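We use cookies to improve your experience on this site. By continuing to browse, you accept our use of cookies. OK

Hang Up the Spoons

September 20, 2019
By Torquil Chisholm

I have come to think that the kitchen drawer is the wrong place for nearly everything we put in it.

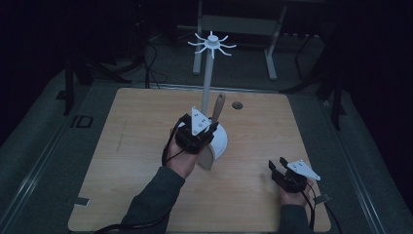

I mean the drawer next to the stove, the deep one. Ours held the spatulas, the spoons, the ladle, a potato masher, two whisks, and a set of tongs that opened by itself and jammed the drawer shut whenever it felt like it. I put up with that for years. My mother had the same drawer and she put up with it too. You slid your fingers into the gap, pushed the masher down, pulled, and swore.

Last June I emptied it. The tools I cooked with every day went onto a rotating stand, the kind with a pole and hooks at the top, and the rest went into a box in the hall closet. I have been back to the box twice. Once was for the masher, and I should have kept that out to begin with.

The argument for hanging tools is simple. You can see them. A wooden spatula in a drawer is a thing you have to look for while onions are browning, and most of us look with one hand while the other hand holds the pan. Hanging from a hook, it is either there or in the sink.

The second argument is drying. Wood doesn't like being put away damp, and everyone puts it away damp. I had a spoon from a shop called Jillwood that I liked better than any other spoon I have owned, and it went gray and fuzzy at the end from lying in the bottom of the drawer. I sanded it once and it came back fuzzy. A hanging spoon has air on all sides. I don't oil mine as often as people say you should, and they are fine.

People raise three objections when I bring this up, and I bring it up more than my family would like.

One is dust and grease. This is fair if you hang things you never use. A spoon that gets washed every day has no time to gather dust. If something on the stand feels sticky, that tells you it belongs in the closet.

Another is counter space. I have a small kitchen and I take this one seriously. A stand takes up the footprint of its base, and mine is no bigger than a saucer. A crock takes more, and I don't care for crocks anyway. Everything goes in handle down, the heads crowd together, and when you pull out the whisk the ladle comes with it. There is also always a little brown water at the bottom, and I would ask crock owners to go and check.

The last is that it looks messy. I can't argue anyone out of this. I like seeing tools in a kitchen the way I like seeing them in a garage. My sister-in-law doesn't, and her counters are bare, and she makes a good dinner. She also has a drawer that jams.

A few practical points, if you want to try it. Get a stand with a heavy base. My first one was an Ornex and it was light, and hanging a ladle on one side was enough to tip it until I hung something on the other. Spin it before you buy it, if it is meant to spin. Check that your handles have holes, and that the hooks fit through them. Many wooden tools have no hole at all. I drilled mine, a quarter inch, well back from the end, and sanded the edge so it wouldn't splinter. It took less time than driving to the store.

Don't fill every hook. An empty one is where the next thing goes when your hands are full. I keep 10 tools in daily reach, counting the two by the kettle, and that may still be too many for a household that mostly makes eggs and soup.

I kept the drawer. It has dish towels in it now, and the roll of parchment paper that never fit anywhere else. It opens all the way with one finger. My wife said she hadn't known it went back that far, and we found a corn holder in the very back, just the one.

Related posts
The Case Against the Knife Block
Aka Rice Paddle, One Year Later
What I Keep in the Hall Closet
Ishida Kettle: Worth Descaling?
Dish Towels, and How Many Is Enough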